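How I Get a Guest Room Ready in One Evening

Posted 14 Jul 2022

My sister-in-law gave me one day's warning in April, and I've done the guest room the same way ever since. You don't need much: a vacuum, two clean cloths, a spare set of sheets and a bit of music if you're like me and get bored folding corners.

Start with the windows. Open them before you do anything else, even if it's chilly out, and leave the door open too so the air can move through. Then strip the bed right down and get those sheets in the wash (I do mine warm, with half the soap the bottle tells you to use). While the machine is going, let the mattress sit bare for a while.

Next, dust from the top down. Curtain rod, door frame, shelves, lamp, baseboards. I spent years doing it backward and vacuuming twice!

Now make the bed. Fitted sheet first, opposite corners, and pull it tight before you do the last one. For the duvet I turn the cover inside out, stick my arms in, grab the two far corners of the duvet through the cloth and shake like crazy until the whole thing flips over. It looks silly and it works great.
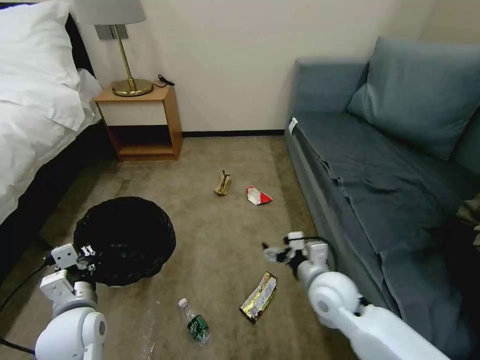

White bedding, two pillows, and a lamp on the nightstand.

I buy plain white for guests and always the same kind, so when a pillowcase gets ruined I can swap in another one. My current set is Mavham, 300 thread count, and it's softer now than when I bought it. The fancier Halvorsen ones I tried pilled after a few washes, so I cut those up for rags.

Then think about the night. Can your guest switch a light off without getting up? Is there an outlet they can reach for a phone? I lie down on the bed for a minute and try it all myself, and I always find something. Last time it was a bulb that buzzed. Put out a glass, a water jug and a card with the wifi password in big letters.
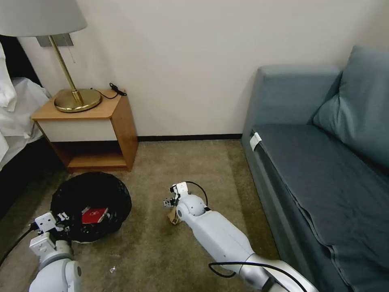
Anika Ferreira wrote in to say she leaves a spare blanket at the foot of the bed too, folded, so people don't have to ask for one at midnight. I've started doing that and it gets used more than anything else I put out.

Leave the floor for last. Pick up the trash by hand first, then vacuum slowly, going one way and then across. Get the edge along the bed with the narrow tool, and go back over the strip by the door.
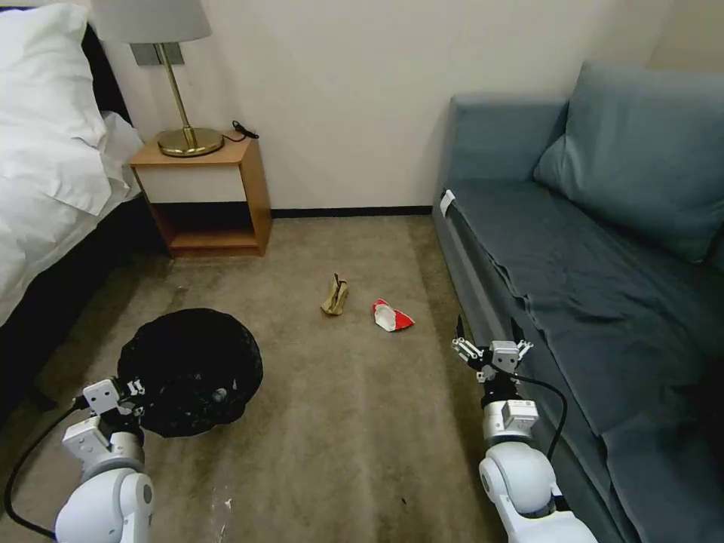

Crumpled paper and a wrapper on the carpet: pick up first, vacuum second.

Empty the trash, put in a new bag, and hang two towels where they can be seen. Shut the windows 9 minutes before the doorbell rings, if your guests are the punctual kind. Mine never are, so I usually have time for a coffee.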